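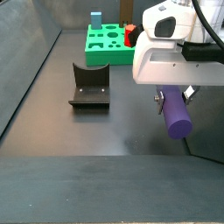

Purple cylinder held horizontally between two metal fingers, Lowther building.

Lowther Building, Ground Floor and Yard
Fire Safety and Housekeeping Inspection: Checklist with Comments

Date of inspection: Wed 9 November
Site operator: Stamura
Inspection by: Alico Property Safety
Floor covered: ground floor, loading dock, rear yard
Ratings used: OK / Fix / Fix now / Not checked

1. Exits and escape routes

1.1 Front exit opens fully from inside without a key. OK
1.2 Rear exit opens fully from inside without a key. Fix
Comment: The door drags on the threshold for the last few inches. It opens, but takes a hard push. Plane the bottom edge or reset the hinges.
1.3 Corridor clear to full width. Fix now
Comment: Flattened cardboard stacked along the left wall between the break room and the restrooms. Moved during the visit. The same item was on the January report.
1.4 Exit signs lit. OK
1.5 Emergency lights come on when tested. Fix
Comment: The unit over the stair door went dim within a minute. Replace the battery and test again.
1.6 Outside path from rear exit to street. OK
Comment: Leaves on the steps. Sweep before the first frost.

2. Extinguishers and alarms

2.1 Extinguishers mounted, tagged and in date. Fix
Comment: There are 9 on the ground floor. All are in date. The one by the dock was standing on the floor with its bracket hanging by one screw.
2.2 Pull stations visible and not blocked. OK
2.3 Alarm panel shows normal. OK
2.4 Alarm test log up to date. Fix
Comment: Two weekly entries missing. Staff said the tests were done. Write them down on the day, with initials.
2.5 Sprinkler heads clear by 18 inches. Fix
Comment: Top shelf in the paper store is too high. Take the top row of boxes down.

3. Electrical

3.1 Panel doors closed and labeled. OK
Comment: New labels since the last visit, typed and easy to read.
3.2 Clear space in front of panels. OK
3.3 No extension cords used as permanent wiring. Fix
Comment: The break room refrigerator is on an orange cord run behind the counter. Have an outlet added on that wall. Until then, plug the refrigerator in by the sink and move the microwave.
3.4 Outlet covers in place. Fix
Comment: Cracked cover in the hallway outside the office.
3.5 Space heaters. Fix now
Comment: One under the front desk, switched on, with a wastebasket next to it. Unplugged. If the desk is cold, ask for the door closer to be looked at, as the front door does not latch on its own.

4. Storage and waste

4.1 Flammable liquids in closed metal cabinet. OK
4.2 Oily rags in lidded can. OK
4.3 Trash removed daily. OK
4.4 Outdoor dumpster away from building wall. Fix
Comment: Pushed up against the siding again. Ask the hauler to return it to the painted marks.
4.5 Storage under stairs. Fix
Comment: Holiday decorations and a rolled carpet. Nothing may be kept here.

5. Floors, stairs and dock

5.1 Floors free of trip hazards. Fix
Comment: Curled mat at the side entrance. Replace it, tape will not hold.
5.2 Handrails tight. OK
5.3 Dock edge paint visible. Fix
Comment: Worn away in the middle section. Repaint when the weather allows, or use dock tape for now.
5.4 Dock bumpers. Not checked
Comment: Truck in the bay for the whole visit.

6. Paperwork

6.1 Floor plan posted and current. Fix
Comment: Still shows the old wall by the copier.
6.2 Evacuation drill record. OK
6.3 First aid kit contents list. Fix
Comment: Kit is full, list is missing.

Costs and follow-up

Andesora quoted $686 for the rear door and the emergency light, and $1,695 if the front door closer and the break room outlet are included. The second quote is the one we would take.

Both "Fix now" items were dealt with on the day but need a written note from the site. All other items are due before the January visit. Item 5.4 carries over.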